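Tiston Robotics Club
Minutes of the November meeting

The meeting opened at 4:20 p.m. in the Ejigu room. Minutes of the October meeting were approved with one correction: the club fee is 20 dollars per semester, not per year.

1. Sorting project
The data group reported that 60 recordings of the small items task are finished and uploaded. The target before winter break is 95. Recordings are made with the hand-held gripper, mostly in members' homes, on beds, desks and kitchen counters. Each run is one person moving household items into an open box.

Members discussed which items to use. Soft things such as scrunchies, sponges and face masks are harder to pick up cleanly than combs, and the group wants more of them in the remaining runs. It was agreed to change the blanket or table cover between sessions - patterned ones are fine.

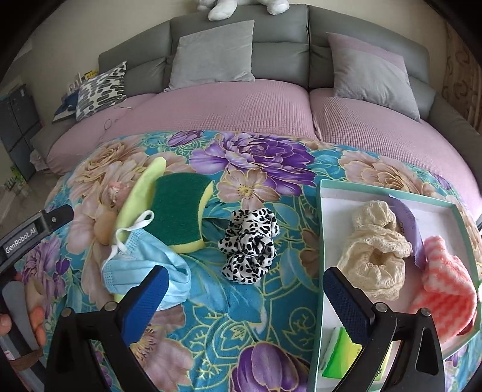 The software group asked that file names include the room and the session number. Several uploads from October have neither. The data group will rename the old files before the next meeting.

A question was raised about whether to start each run with the jaws open or closed. Agreed: open, and held still for 2 seconds before the first move.

2. Niro arm
The replacement cable has come in but has not been fitted. Testing of the trained model on the arm is put off until it is. The software group will use the recorded runs for offline checks in the meantime.

3. Kesuvska Challenge
Registration is open. The club will enter one team in the sorting category. A second team for the line-following category was discussed and left open - interested members should write their names on the sheet by the door. The written summary for the sorting entry needs a first draft by the December meeting.

4. Other business
The gripper sign-out sheet must be filled in when the tool leaves the building. It was missing for a weekend in October. Chargers go back in the gray drawer.

The meeting closed at 5:35 p.m.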